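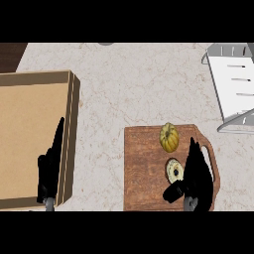 I am opening this ticket again, as the export from Stostach is still losing episodes of the kitchen task. We recorded 1776 simulated episodes for the training set and the export has written only 1513. There is no error on the screen. In the scene there is a squash on the cutting board with a round, pale item below it, and the right gripper must go to the board while the left one is at the tray. The lost episodes are all of this two-arm kind. The episodes with one arm are complete.

**Version:** Stostach exporter, the build from January
**Machine:** the Fudberg server, second disk
**Priority:** medium, but the training is waiting for it

**What I have tried**

- Started the export again from the beginning. The result was 1513 again, with the same episodes missing.
- Exported one missing episode alone. It was written correctly.
- Exported 45 missing episodes together. All of them were written.
- Changed the output folder to the first disk. No difference.

So I think the recordings are healthy and the fault comes only when the list is long.

**Reply from Kieran Clegg, Bundstead office**

Can you look at the step count of the missing ones? The exporter has a limit called `max_steps` and in the batch mode it is read from another config than in the single mode. Please also check that both arms have the same number of action rows.

**My answer**

Thank you, Kieran. The action rows are equal for left and right in each episode I opened. But you were right about the limit. In the batch config `max_steps` is 3000, and the missing episodes are all over 3000 steps. In the single config the line does not exist. I exported my small group with a list of single commands, so this test did not use the batch config at all. I should have written this at the beginning.

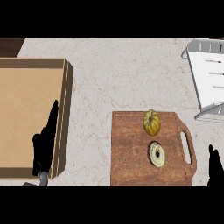
The long episodes are long for a normal reason. The person who operates the arms often waits with one gripper while the other is moving, and this waiting is saved as steps also. I do not want to cut these parts. If the model sees only the quick episodes, it will not learn that one arm can stay still.

**Change made**

1. Removed `max_steps` from the batch config.
2. Deleted the old output and the index file.
3. Ran the export again during the night.

Result at 07:30: 1776 episodes written. I opened ten of the long ones and the camera images and the actions are together until the last step.

**Still open**

The exporter should print a warning when it skips an episode. Now it skips and says "finished". Kieran, can you make a separate ticket for this, or shall I do it? I would also like the limit to be written in the help text, where at present I can find only the name of the option.

Please keep this ticket open until the first training run has read the full set.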